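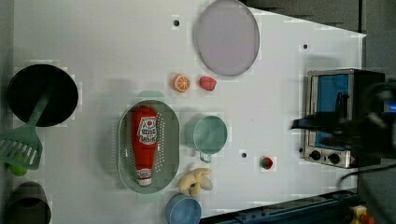
The kitchen table at the Dokudari open day, with the toaster oven at right and the toy groceries laid out. Photo: Tiago Rocha

The door on the second floor was open from 10 in the morning, and by noon there was a line on the stairs. Ningsih Santoso, who organized the open day, had written 42 names on her list and stopped there. "After that I only said hello to people," she told me.

Dokudari is a small robotics laboratory. On Friday it showed its kitchen work to neighbours, school groups and a few people from the trade. I came after lunch and spoke with Santoso and with Adi Chong, the engineer who ran most of the demonstrations.

Chong is a quiet man and he was already a little hoarse. I asked him why toys. "Real tomatoes go soft and real plates break," he said. "Also the children are not afraid to touch them. I can give a plastic orange to a girl of six and say, put it where you like, make it difficult for us."

And they did make it difficult. A ketchup bottle ended up in the colander, and the spatula was laid across the pan. Chong does not tidy between groups. He said that a neat table teaches him very little, and that in his own home the colander is also full of things which do not belong there.

The arm works from a list of 18 tasks, most of them a single movement: take the mug by its handle, put the orange slice on the plate, open the oven door. The door is the one that Chong talks about with most feeling. "For a person the handle is nothing. You pull and you are thinking about your dinner. For us it was the whole winter." He has kept a notebook of the failed attempts since the beginning, and it stands now at 176. I asked if I could look inside and he said maybe another time.

The software behind the arm is called Pekent. It was written mostly by Sânziana Bucur, who was not in the room on Friday but was mentioned often. When a visitor asked why the arm waits so long before it closes its fingers, Chong answered, "That is Sânziana's caution. I would make it faster, and then I would have to buy more cups."

Shoaib Gilani came with his two sons. He manages the kitchen of a seniors' residence called Sembiring House, and he asked the hardest questions of the afternoon. Could it wash? Could it lift a full pot? Chong said no to both. "I liked that he said no," Gilani told me later in the hallway. "I had a salesman last year who said yes to everything." What he would want is help with the trays in the early morning, when he is short of staff – nothing more than this. His younger son wanted to know if the robot gets bored.

Santoso does not think that the laboratory will have something for a kitchen like Gilani's soon. She spoke about it openly. The funding from Zomenon, their main partner, is for research on grasping and runs until August, and after this they must apply again. "People ask me for the price," she said. "I give them a coffee."

There were 2 demonstrations left when I had to go for my bus. Chong was asking a new group who wanted to arrange the table, and many hands went up. The next open day is not decided yet, but Santoso is taking names at the front desk for those who could not get in.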